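# About Flelten

Flelten is a small company for household goods. We choose, test and sell the simple things which people use at home every day: bowls, cups, trays, boxes, mats. We are not a big company, and our catalog is short. At the moment there are 248 articles in it, and each of them was used by one of us before it went on sale.

## How we started

The company was founded by Fouzia Ansari and Areeba Hashmi. They shared an apartment as students, and the kitchen of this apartment was very small. There was one shelf above the sink and one narrow table, which was for cooking, eating and studying. Everything they bought had to fit there. Many things did not, and they went back to the shop or to somebody's parents.

After their studies Fouzia worked in purchasing for a wholesale firm called Butt, and Areeba taught home economics. They stayed in contact and often spoke about the same question — why is it so difficult to find a plain bowl that pours well and does not take the place of two? In the end they rented a room with a good floor and a bad heater, and ordered the first 19 articles. Four of these are still in the catalog today.

## What we sell

Our articles are divided into two lines.

**Faltarix** is the line for the table and the kitchen. Here you find mixing bowls, measuring cups, drinking cups, plates and trays. Most of them are light in weight, and we prefer soft colors, so that a new piece can stand next to an old one without a quarrel.

**Brotix** is the line for keeping things in order. It includes boxes with slots, baskets, drawer inserts and mats. This line is younger, and it grew from the letters of our customers. Many of them wrote to us that they had enough cups but no good place for pens, spoons, receipts and keys.

We do not sell electrical appliances or knives. We are sometimes asked about this. We simply do not know enough about them.

## How we choose a new article

Every new article is first tried at home by one person of the team for one month. This person writes a short report by hand on a form which Areeba made in the first year and which we never changed. It has 14 lines. The last line asks: "Where did you put it when you did not need it?" For us this is the most important line, and a surprising number of nice articles fail there.

After this we bring the article to the table in our workroom and put it together with others. A cup can look good alone and look strange near a tray. We also see in this way if the sizes agree, and whether a cup is stable enough when other things stand in it. Usually we take few pieces at one time. A bowl with a spout, a box with a slot, a cup and a tray on a black table, with a white mat in the middle, already show us very much about the colors.

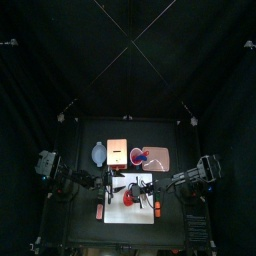 ## Our team

We are a small team, and most of us do more than one job.

- **Fouzia Ansari** is responsible for purchasing and for the contact with our suppliers. She also decides about the colors — the final word is hers, even when all others prefer the green.
- **Areeba Hashmi** leads the testing and writes the product texts. If you find a mistake in a text, she is happy to hear about it.
- Our warehouse and shipping team packs the orders. In our strongest week until now they packed 713 parcels, in December, with one tape dispenser broken.
- Customer service is done by everybody in turn. Therefore the person who answers your letter may be the same person who tested your bowl.

## Packing and returns

We pack in cardboard and paper. Cups are wrapped one by one, and bowls of the same form travel inside each other with a sheet of paper between them. Please keep the carton until you are sure that you want to keep the article. If you do not like it, you can send it back in the same carton, also when you have already used it. We only ask that you wash it before.

Articles which come back with a small scratch are sold at a lower price in our workroom. They are not shown in the catalog.

## Visit us or write to us

You can visit the workroom by appointment. There is tea, and you may take the articles in your hand, which is better than any text we can write. For groups and school classes please write to us some weeks before, as the room is not large.

For all questions about an order, please have your order number ready. For suggestions you do not need a number. We read all of them and answer most of them.

*This page was last updated on November 21, 2021.*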